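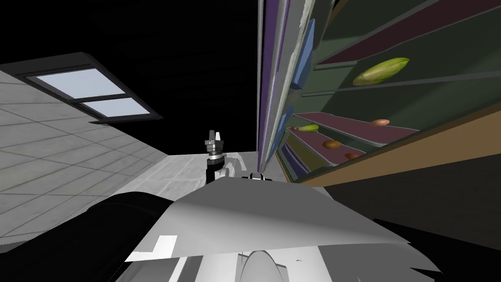
Knitwear Performance Group, Department of Clothing and Textiles

November 24, 2021
By Ghazala Bajwa, Imre Borbély and Hyun-seo Lim
5 shares | 4 comments

4. Cuff recovery in ribbed knitwear

4.1 Materials

The sweaters came from two suppliers, Imadon and Carnora, and were bought in the same retail season. All were pullovers with set-in sleeves and a ribbed cuff knitted in one piece with the sleeve. Imadon garments are labelled as pure merino. Carnora garments are labelled as a merino and nylon blend, with an elastane thread laid into the cuff only. Colours were limited to charcoal and oatmeal so that dye depth would not vary more than necessary. Navy was also bought, but the navy Carnora cuffs had a different rib construction from the other shades and were excluded.

Each garment was turned inside out, rested flat overnight and measured before any handling. Relaxed cuff width was taken at the fold line, at mid-depth and at the join with the sleeve. The mid-depth value is used throughout this section. The fold line gave the most scatter between operators, mostly on the heavier garments, where the edge rolls when laid down.

4.2 Extension cycling

Cuffs were mounted over a pair of smooth bars and extended to a fixed width chosen to match a hand passing through the opening. The bars then returned to the starting position without a hold. A full run was 3,000 cycles. Width was read after every 50 cycles in the early part of the run, where most of the change was expected, and at wider intervals after that. Cuffs were not steamed or brushed between readings. Where a loop snagged on the bar, the run was stopped and the cuff replaced with the opposite cuff of the same garment.

Residual growth is defined as the increase in relaxed width over the starting value, expressed as a share of the starting value. It was read once at the end of cycling and again after a rest period on a flat mesh tray. The first reading is referred to as immediate growth and the second as retained growth. Earlier work by Laur and Petrauskas used only the immediate value, and their ranking of constructions should be compared with ours on that basis.

Figure 3. Simulated view with a gripper, a tiled grey surface and a two-pane window.

4.3 Laundering

Half of the cuffs were laundered before cycling and half were not. Laundering followed the care label, which for both suppliers meant a cool wool program with a mild liquid detergent and drying flat. We did not tumble dry. Several wearers in the May trial reported doing so at home, but the resulting felting makes the width reading hard to interpret, and those garments are treated separately in Section 6.

4.4 Results

Immediate growth was higher in the pure merino cuffs than in the blend, in both colours and in both laundering conditions. The gap narrowed after rest. In the unlaundered set, the merino cuffs recovered almost 4 percentage points of width on the tray, while the blended cuffs changed little from their immediate value. Ranking the garments on immediate growth alone therefore overstates the benefit of the elastane thread for a wearer who leaves a sweater to rest between wears.

Laundering before cycling reduced immediate growth in the merino cuffs and had no clear effect in the blend. We attribute the merino result to relaxation shrinkage, which closes the rib and leaves more slack to be taken up before the yarn itself is loaded. The same explanation was offered by Siliņa for rib collars, although the collars in that work were linked and not knitted in one piece.

Charcoal cuffs grew slightly more than oatmeal cuffs. The difference falls within operator scatter and we draw nothing from it.

4.5 Limitations

Cycling between bars loads the cuff in one direction. Pushing a sleeve up to the elbow holds the rib open around the forearm for long periods, and a rig without a hold phase does not represent that. The Drununel method includes a hold but uses a cut strip, so the edge loops are free to run. A closed-tube version with a hold phase is being prepared.

Yarn lots were not disclosed by either supplier. Garments of the same style and size may have come from more than one lot, and the spread within each group includes this source of variation.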